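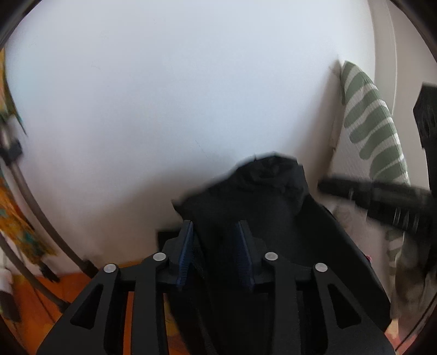
black fabric, up against the white wall

Subject: Re: [mending-swap] folding slippery black stuff

Hi all,

Quick one before I run for the bus, sorry for typos. Digging up the thread from October as I finally had a go at this and three people asked me off list what I'd ended up doing.

Miroslava Kuzmenko wrote:
> Has anyone got a method for folding thin shorts with a
> gathered waist? Mine slide off the pile the minute I open
> the drawer. I've tried rolling (they unroll) and I've tried
> those Plunby drawer dividers, which are fine for socks and
> hopeless for anything with no body to it. Everything I own
> in that line is black, so I also can't tell front from back
> unless I'm standing at the window. Would rather not buy
> more plastic if there's a trick to it.
> Also, does anybody iron theirs? My mum did. I am scared to.

OK so. Do it on the bed, not on the ironing board. Slippery on slippery is your problem, and a cotton sheet has a bit of grab. Put a bright one on if you've got it. I had the orange floral on and it made a huge difference, black on black doona cover I was basically working by feel.

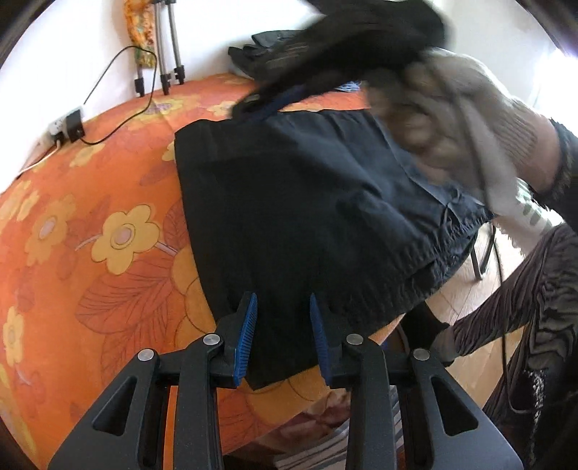 Page last changed: October, 4:10 pm (list archive)

Lay them sideways, waistband off to one side. Elastic to the right for me, lefties swap. Then –

Smooth from the waistband out toward the hems. If you go the other way you just push all the slack up into the gathers and it comes back as a lump.

Don't try and flatten the gathers. They won't go. Leave them puckered and fold the rest to suit.

One leg over the other, seams matched as near as you can be bothered. Corner of the crotch will stick out in a point, tuck it back in so you've got something like a rectangle.

Fold in thirds from the hem end and stuff the last bit into the waistband. The elastic holds the lot. That's the bit I was missing for years.

Takes me about 2 minutes a pair, which I know is silly, but I do them while the kettle's on and the telly's going.

Front from back: look for the sheen. Mine go a sort of slate blue where the light hits and you can pick out the seams that way, so tilt them or move to the other side of the bed. I've also put a stitch of coloured thread inside the back waistband on the older pairs. Pink, as it was what was on the needle. Survives the wash fine.

Ironing – I wouldn't. Check your label obviously but I had a pair from Fundodar go shiny in one big patch, and that was on the low setting with a tea towel over. Shake them hard, hang by the waistband overnight. Creases mostly drop. If they don't, who's looking.
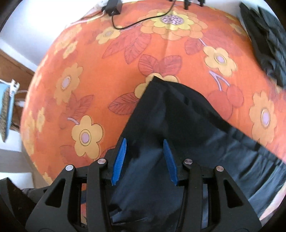

thin black stuff on the big orange flowers, gathers bottom right

On the storage side, since Miroslava brought up the dividers. I gave up on the drawer and went to an open shoe box, stood on end, bundles filed upright like cards. The Panoveo box was the right depth, the Cortés one was too shallow and everything sagged forward. Any old box will do though, cut the flap off with scissors. Line it with a scrap of flanelette so nothing slides.

Things I still havent sorted:
- the pairs with a drawstring. Cord ends up outside the bundle and catches on everything
- swimmers. Same fabric more or less but the lining fights you
- the ones with pockets, which go bulky on one side

If anyone's cracked the drawstring thing please reply to the list and not just to me, my inbox is a disgrace.

Also I have a heap of black offcuts in the same sort of weight, stretchy, good for patching linings or making ties. Free to whoever wants them. Can drop at the next swap or leave on the verandah, just message first so I can put the dog out the back.

Right, bus.

--
To leave this list reply with LEAVE in the subject. Please trim quoted text when you reply, the digest is getting very long.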